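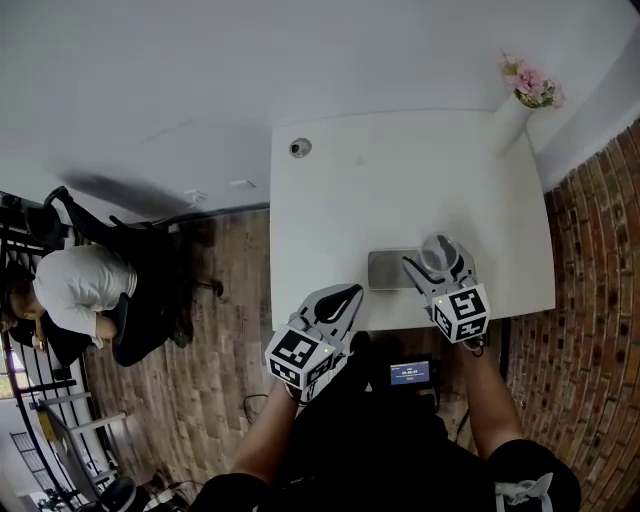 Laying a small table for drinks takes a few minutes, and most of the trouble people have with it comes from putting things down in the wrong order. Start at the back and work towards yourself. Tall items go in the far corners, where no one has to reach past them. A white vase of pink artificial flowers in the back right corner is plenty for a plain white table, and it leaves the front free for the tray and the glasses. A clear glass can stand just to the right of a flat grey tray, close to the front edge, while you work out where everything else is going.

Home | Guides | Kitchen | Table and Tray | Storage | Contact

What you need

A tray, flat or with a low rim
Clear glasses, one for each person
A jug of water
A vase with flowers, real or artificial
Two cloths, one damp and one dry
Paper napkins

Clearing and wiping

Take everything off the table, including chargers and cables. Wipe the top with the damp cloth from the back edge to the front, then go over it with the dry one. If your table has a cable hole, run the corner of the cloth round the inside of it, as crumbs collect there. White tops show rings, so deal with old ones now. A little washing-up liquid in warm water shifts most of them. Leave the top to dry fully before anything goes back on it.

The flowers

Artificial flowers need a shake outdoors and a wipe with a barely damp cloth. Bend the stems so that the heads face the chairs. If the vase is tall and light, put some clean gravel in the bottom - I use about 796 grams in my Skisten vase, which was what was left in the bag, and it has not gone over yet. With fresh flowers, fill the vase at the sink and dry the outside before you carry it across.

Placing the tray

Set the tray with its long side in line with the front edge of the table. Keep it a hand's width back so that sleeves do not catch it. A metal tray can scratch a painted top when it is dragged, so lift it each time or stick felt pads underneath. The Odonar pads come in a sheet of 4 and can be cut down for a smaller tray.

The glasses

Hold each glass low down, near the base, and keep your fingers away from the rim. Check it against the light for smears. Polish with the dry cloth, turning the glass and not the cloth, and put it straight down where it is going to stay. Glasses stand to the right of the tray if most of your guests are right-handed. Leave enough room between them for a hand to go in without knocking the next one.

The jug

Fill the jug last. Mine holds 1,000 ml, and I stop well short of the top so it can be carried with one hand. It goes on the tray with the handle pointing towards whoever is pouring. Napkins go beside it, folded once.

Putting away

Glasses first, then the jug, then the tray. The flowers can stay where they are. Wipe the table again before the rings set.

Cayetano Robles
Updated Aug 10, 2019

Contact us | Copyright Plostora Home Guides | Back to top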